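# About Dretdale Harm Reduction

Most pages like this one start with a mission statement. We had one for a while. It was written at a retreat, it used the word "empower" twice, and when we read it back a year later we couldn't tell whether it described us or a credit union. So we took it down.

We run a syringe service and a wound care clinic out of a former shoe store in Dretdale, and a van that goes to Haltow and the county roads past it. We hand out sterile syringes, naloxone, test strips, bandages and socks. We take used syringes back. A nurse looks at abscesses and infections. You don't have to give your real name, and you don't have to want to quit anything.

## How we started

Yavuz Duman was a pharmacist at Ersoy Drug on Mill Street. He sold syringes over the counter to whoever asked, and he kept hearing from the hospital that it was seeing infections it rarely used to see. There was a county task force at the time. It met for two years and produced a binder. Yavuz went to most of the meetings and still has the binder, and he will lend it to you if you have trouble sleeping.

He opened the first exchange in the back of the drugstore, 5 hours a week, with Nermin Demirtaş, a nurse who had been doing wound care at the Drornberg shelter on her own time. In the first year 200 people came in. We don't know how many of them stayed healthy because of it. We'd like to say all of them. We didn't follow them home, and we are wary of programs that talk as if they had.

The store on Mill Street got too small and we moved to the current building. The carpet is the shoe store's. We asked for money to replace it and were offered money for a logo.

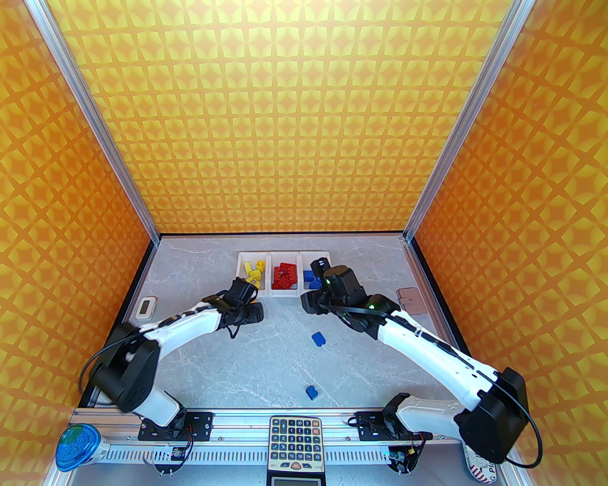 ## What we can and can't tell you

Funders like a number, so we have one: more than 600 people used the service last year. That figure comes from the codes people pick when they sign up, and people forget their codes and pick new ones. The real count is probably lower. We've explained this in every grant report and so far it has been left out of every press release.

We also get asked how many overdoses we've reversed. We haven't reversed any that we know of in the building. People who picked up naloxone from us tell us they used it, and we write down what they say. Some of them may be rounding up, and others never mention it at all. We'd be careful with any organization that gives you an exact figure here.

The research on syringe programs is good, and better than the research behind plenty of things the county pays for without a second thought. They lower the spread of HIV, and they don't raise drug use. What the studies can't tell you is whether this particular program, with this staff and this van, is doing its job. For that we look at duller things. Did we open on time? Did we run out of the size people asked for? Did the person with the bad arm come back on the day Nermin told them to?

Last winter we ran out of supplies twice. We order earlier now.

## Who we are

Nermin runs the clinic. She decides what we stock and she has the last word on anything medical, including when Yavuz disagrees.

Yavuz is the director, a title he took because the bank wanted one on the form. He does the ordering and the county hearings, and he drives the van when the regular driver is out.

The rest of the staff are mostly people from Dretdale and Haltow, and several of them first came in as clients. We pay them. We mention it because a lot of programs like to talk about "lived experience" and then offer a gift card for it.

## Money

A state health grant covers a little less than half of what we spend. The remainder is private gifts, most of them small. We turned down one large offer from a treatment chain that wanted its brochures in every kit and a say in where we sent people. If someone asks us about treatment, we give them every place we know of that has a bed or a prescriber, and we tell them which ones don't answer the phone.

A gift of $20 goes into the supply budget. We won't tell you it saves a life, because we have no way of checking.

## If you don't like us

Some of our neighbors don't, and a few of their complaints have been fair. The van used to idle outside the laundromat, and it doesn't anymore. If you find a syringe on the ground, call the front desk and we'll send someone to get it, whether or not it came from us. We don't ask.

You can also come in and look around. The door is open until 6 p.m., and visitors get the same coffee as everyone else. Please leave your phone in your pocket while clients are in the room.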